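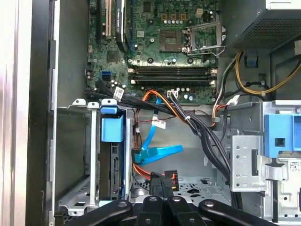
Rechner 69, offen. Sockel leer, Speicherbänke leer.

16. Februar 2020, Werkstatt Wurnau

Sonntag, deshalb war es ruhig. Ich habe mir den Rechner mit der Inventarnummer 1443 vorgenommen, bei uns im Regal heisst er einfach 69. Gunvor Dahlgren möchte wissen, welche Teile wir für Gebru behalten können.

Der Hebel am Sockel ist offen. Die goldenen Kontakte muss man noch mit der Lupe ansehen, das habe ich heute nicht gemacht. Das blaue SATA-Kabel bitte nicht wegwerfen, das Schildchen daran bleibt auch dran.

Für die graue Platte mit den Haltern habe ich 20 Minuten eingeplant. Ottar Wikström hat gefragt, ob sie vor der Aluwand stehen bleiben soll. Von mir aus ja - man kommt dort gut an das blaue Kunststoffteil rechts.
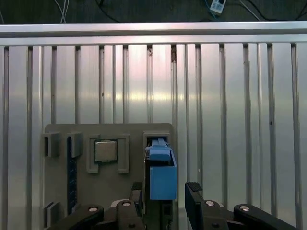 Laufwerke

Die Festplatten sitzen in blauen Einschüben. Man fasst sie am Griff und nicht an der grünen Platine, das ist mir im August einmal schlecht gegangen. Vorher die Stromkabel zur Seite legen, die gelben und schwarzen hängen gern in den Weg.
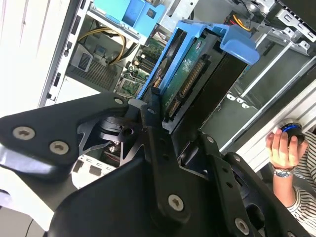
Die Einschübe will ich zusammen mit den Platten lagern, in der Kiste von Cakska ist noch Platz für 15 Stück. Offen: Lupe suchen, Liste an Gunvor schicken.

2 Kommentare - 1 Mal geteilt

Neueste Einträge
Kiste Cakska, Inhalt
Netzteile prüfen für Jiltavik
Schrauben sortieren, Teil 2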